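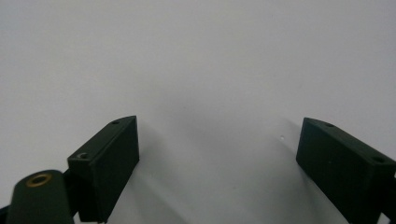 I've had the Pirnine in white for one whole winter now, so I reckon I'm allowed an opinion. I bought it after my old desk (a hand-me-down from my brother, varnished orange, dreadful) finally lost a leg, and I wanted something big, plain and pale that wouldn't make the back bedroom look even smaller than it is.

Delivery first. Mine came from Votitz and turned up on a Sunday, which I wasn't expecting, still in my dressing gown. The top is heavy! Get somebody to help you upstairs with it. Yuto took the other end of mine and we still managed to nick the bannister. The four legs bolt straight on and the instructions are fine apart from one drawing that shows the brackets the wrong way round. I had it standing up in under an hour, tea included.

What I love is the finish. I'd been after a white without a fake woodgrain printed on it and there are surprisingly few about. My old kitchen worktop had a shine that threw the ceiling light straight in your face, and I've had none of that with this one, even with the blind right up in the morning. I sew on it, do my accounts on it, and cut out paper patterns, and pins are so easy to spot now. 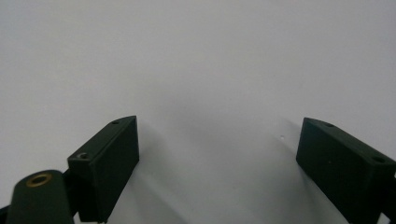
Plain white into light grey, no pattern at all.

The colour does wander a bit depending on the light. I'd call it white at breakfast and a soft grey by late afternoon — I like that, but if you're trying to match it to brilliant white shelves, ask for the sample first. They charged me £4 for mine and knocked it off the order afterwards.

Now the grumbles. Tea rings come off with a damp cloth if you're quick, but leave one overnight and you'll be scrubbing. Biro is worse. Washing-up liquid did nothing and I ended up using a dab of surgical spirit on a bit of old T-shirt, which worked, though I'd try it underneath before going anywhere you'll see. The edges feel a touch sharp under your wrists as well, so I've taken to typing with a folded tea towel there. Looks daft, works well.

The matching drawer unit is another £29 and I'd skip it, the runners are sticky and it's too shallow for my scissors.

Would I buy the desk again? Yes, probably the longer one. Four stars from me, and it'd be five if they'd round those edges off.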